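Silla, the motorcycle maker, will bring back its 737 cc parallel twin for the new season in a touring model called the Flastgate.

The engine has a revised cylinder head and makes 80 horsepower. De Haan builds the frame.
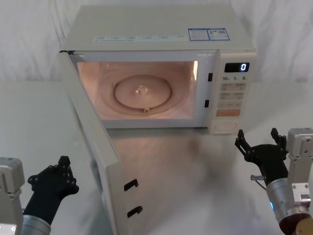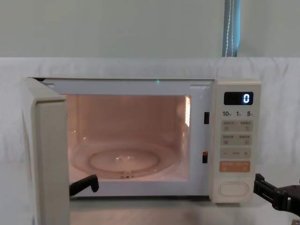
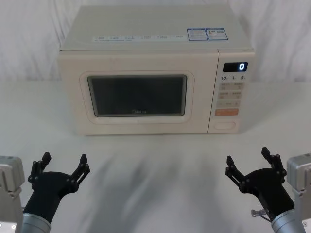
By Floor De Smet | Mar 19, 2019

A larger 1,188 cc version is still being tested. Silla has not said when it will go on sale.

The first 33 Flastgates go to dealers in the Runlow network, with the rest to follow over the summer. Prices have not been set.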